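Ticket: map pins wrong on odd museums page
Status: closed
Opened by: Agustina Tapia
Assigned: Ramil Dumlao
Priority: high (October newsletter links to this page)

9:00 am, Agustina
Pins on the odd museums map are off. Clokbridge umbrella museum shows up in a field on the wrong side of the river. Zornow bell tower is in the sea. The real sea. Text on the page is fine, photos fine, just the map. Reader wrote in, drove to the field, not happy. Can somebody look before lunch pls, newsletter goes to 3,000 people.

9:25 am, Ramil
Looking. Same in two browsers, same on phone. Cleared cache, no change. So not the cache.

9:40 am, Ramil
Checked the entry for Zornow. Coordinates in the editor are correct. Pin still in the sea. Re-saved entry, pin did not move. Deleted pin, made new one, new one also in the sea. Gradside map plugin updated itself overnight, going to blame that for now.

10:10 am, Ramil
Rolled Gradside back one version on the test site. Clokbridge pin jumps to the right street. Zornow goes back on land. Huenchumán salt tunnel now missing completly, no pin at all. It was there before the rollback (wrong valley, but there).
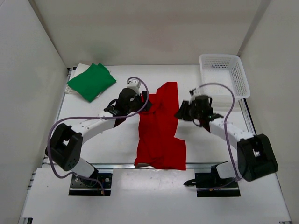

Nahuel Ojeda: the salt tunnel entry has an accent in the name, old Gradside choked on those last year too. Try the slug without it. Also the tunnel entrance is at the bottom of the hill, the 885 steps start there. Our old pin was at the top exit and people walked down, then found out the ticket desk is at the bottom and the lift is closed. Pls fix while you are in there.

10:35 am, Ramil
Slug changed, visible name keeps the accent. Pin is back. Moved it to bottom entrance per Nahuel. Need someone to confirm the spot, satelite view is all trees.

10:50 am, Modupe Ibrahim
Confirmed, entrance is next to the bus turnaround. Opening hours on that entry are also old, it shuts at 4 now. Fixed those myself.

11:15 am, Ramil
Rollback pushed to live. Auto update OFF for Gradside, do not turn back on. Spot checked nine pins, all good. Have not checked the full 100.

11:20 am, Agustina
Looks right here. Newsletter can go. Who answers the reader from the field?

11:30 am, Modupe
I will. Sending him the right address and a sorry.

Still open, moved to new ticket: check rest of pins, ask Gradside support what changed. Gøran Wallin has it.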